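How to draw a nominal GDP trend line in a spreadsheet

Many students write to me that they read about "NGDP being above the trend" or "below the trend", but they do not know how to make such a chart by themselves. It is easier than it looks. You need only a spreadsheet program and quarterly data for one country.

Step 1. Get the data

Go to the website of the statistical office of your country and look for gross domestic product at current prices, seasonally adjusted. Be careful with the words "current prices". If the table says "constant prices" or "chained volume", it is real GDP, and your chart will answer a different question.

Put the dates in column A and the values in column B, with the first value in row 2. Check also if the numbers are annualized. The United States publishes them in this way, but most European countries do not. Both are fine, only do not mix them in one column.

Step 2. Take the logarithm

In cell C2 write =LN(B2) and copy it down to the last row. On a log scale, constant growth becomes a straight line, so we can use simple linear tools.

Step 3. Choose the period for the trend

This is the most difficult decision, and no formula will make it for you. I prefer a period when inflation was stable and the central bank did not change its regime. My colleague Iraklis Stamatopoulos always takes one full business cycle, from peak to peak. If you start in the bottom of a recession, your trend will be too steep and every later year will look weak.

Step 4. Calculate the trend

In column D number the quarters 1, 2, 3 and so on. Then use SLOPE and INTERCEPT on columns C and D, but only for the rows of your chosen period. In column E write the intercept plus the slope multiplied by the number in column D, and copy this to all rows, also those after the period.
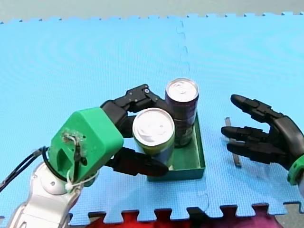 Remember to put dollar signs in the references to the slope and the intercept. Without them the formula moves when you copy it, and the trend line will go somewhere strange.

Step 5. Calculate the gap

In column F write =100*(C2-E2). The result is approximately the percentage gap. Let us say that nominal GDP in one quarter is 1,524 and the trend value, after you convert it back with EXP, is 1,752. Then column F shows almost -14. For such a big gap the approximation is not very exact, and it is better to divide: 1,524/1,752-1 gives -13.0 percent.

Before you publish the chart, move the start of the trend period by 2 years and look again. If the gap changes its sign, please write this under the chart.

Questions: write to Yesenia Sandoval | © Kullbridge | Last updated May 27, 2025 | Back to top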